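Drivers wanted: do driver scores mean anything?

Trorkulov Fleet Research
Call for participants, delivery and service drivers

If you drive a van for a living, there is a fair chance a box under the dash is grading you. Brake hard and you lose points. Take a corner with some enthusiasm and you lose a few more. At the end of the week your manager gets a number out of 100 and maybe you get an email with a green, yellow or red face on it.

The companies that sell these scores say they make drivers safer. We have read a lot of their brochures. Most of them show a graph going down, and very few say what was measured, who was left out, or what else changed at the fleet during the same months. When a depot puts in new scoring software, hires a new dispatcher and replaces its oldest vans all in one spring, it seems a little generous to give the software all the credit.

We would like to look at this properly, and for that we need people who spend their working day behind the wheel.

What we are asking

We are looking for 200 drivers to take part in the Ulen study. You carry on doing your normal job on your normal routes for six weeks. A small recorder goes in your vehicle and logs speed, braking, cornering and location. Half of the drivers will see a weekly score. The other half will not see one until the study is over. Which half you land in is decided by a draw, and we can't swap you, however nicely you ask. The last study we were shown let managers pick who got the scores, and they picked the drivers they were already worried about. Those drivers improved. So would anyone who had just had their worst month.

You will also keep a short log. Two or three lines at the end of a shift is plenty: anything odd about the traffic, whether you had to brake for something, whether you were running late. We want this because the recorder can't tell the difference between a driver who wasn't paying attention and a driver who stopped for a kid on a bike. Some vendors claim theirs can. We have asked to see the testing behind that claim and are still waiting.
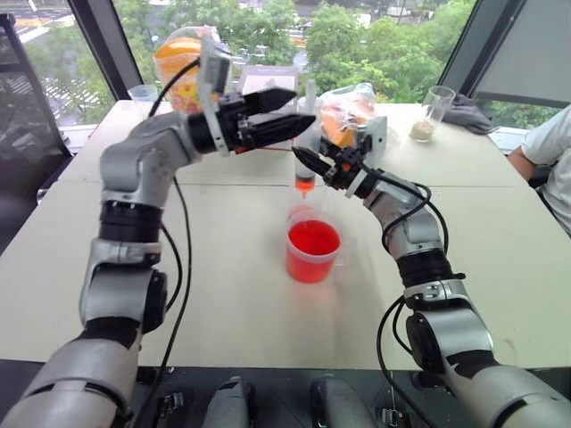

There are two interviews, one before you start and one after you finish. Each takes under an hour and can be done by phone. Anju Upadhyay runs them. She drove parcel routes before she went into research, so you won't need to explain to her what a loading dock looks like at five in the morning.

Who can take part

You can apply if you:
- hold a valid license and drive a van or light truck for work at least four days a week
- have been in your current job since November or earlier
- usually drive the same vehicle, or one of the same two
- are willing to have a recorder fitted for the full six weeks

Owner-operators are welcome, and so are drivers for small firms with only a handful of vehicles. Most of what has been written on this subject comes from very big fleets, and we are not convinced that it tells you much about a plumbing outfit with four vans.

We can't take drivers who already get a weekly score from another system, unless the employer agrees to switch it off for the length of the study. We also can't take long-haul drivers this time. Their braking patterns are too different and we would only end up guessing.

If you work for a firm, your employer has to sign a form saying the recorder can be fitted. That form also says they won't get your results. Please don't skip that part when you hand it over.

What happens to your data

You should be asking this, and you should be hard to please on it. Plenty of people have been told that a recorder was there "for safety" and then had its readings put in front of them at a disciplinary meeting.

Your name is kept apart from your driving records. Your manager does not see your score, your log or your interview. We don't sell anything to insurers. The location data is cut back before analysis so that the start and end of each trip are removed, and the raw files are deleted once the results have been checked. If we were ordered by a court to hand something over, we would have to do it, and we would tell you. Any study that promises you otherwise is promising something it can't deliver.

There is no camera in the cab. We were offered some at a good price and turned them down.

You can drop out at any point, including the first morning. You keep what you have earned up to then, and you don't have to give a reason.
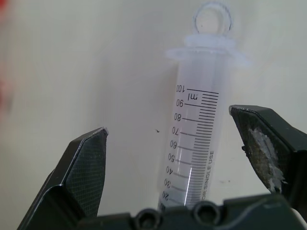 A large syringe between two dark green gripper fingers.

Who is paying for this

The study is paid for by the Gunawan Fund, which has no stake in any telematics company that we could find, and we did look. The recorders come from Bula, who make them. They sold them to us at the normal list price. They have asked to read the report before it comes out and we have said they can read it when everybody else does.

We should be plain about our own position too. Trorkulov earns part of its living advising fleets on what to buy. If driver scores work, we would probably have more advising to do. If they don't, we would have an interesting report and some annoyed clients. We have written down what we will measure and how we will measure it, and that plan goes on file with the Gunawan Fund before the first recorder is fitted, so that we can't go shopping for a nicer answer afterward.

The main thing we will look at is harsh events per hour of driving, compared between the two groups. We will also look at crashes and minor damage, although six weeks is short and we don't expect to be able to say much there. Anyone who tells you they proved a drop in crashes in six weeks with a group this size should be asked how.

What you get

You get $101 when the recorder is fitted and the same again when it comes out and your second interview is done. Fitting takes place at your depot or at your home, whichever you prefer, and is done outside your paid hours unless your employer says otherwise. We cover parking if there is any.

You will also get your own full record, with your log lined up beside it, and a copy of the report. If you are in the group that doesn't see scores, you'll get yours at the end in one go. One driver in our pilot had a score in the fifties and no scratches on his van in all his years on the job. Make of that what you like. It was one driver, so we are trying not to make too much of it.

We don't offer a prize for the best score. A few people have suggested it. It would wreck the study.

How to apply

Send your name, the kind of vehicle you drive, the area you cover and a daytime phone number to Arif Sumampouw at the Trorkulov office, and put "Ulen drivers" in the subject line. A résumé isn't needed. If you found this page through your employer, please say so, as we want to be sure that you are the one who wants to take part.

Applications close on 13th December. Arif will call everyone who fits the list above, and he'll go through the consent form with you line by line before you sign it. If something in it looks wrong to you, say so on that call. Two clauses have already been rewritten after pilot drivers told us they didn't believe them.

Fleet managers who want to put the study in front of their drivers are welcome to print this page and pin it up. Please don't sign people up on their behalf.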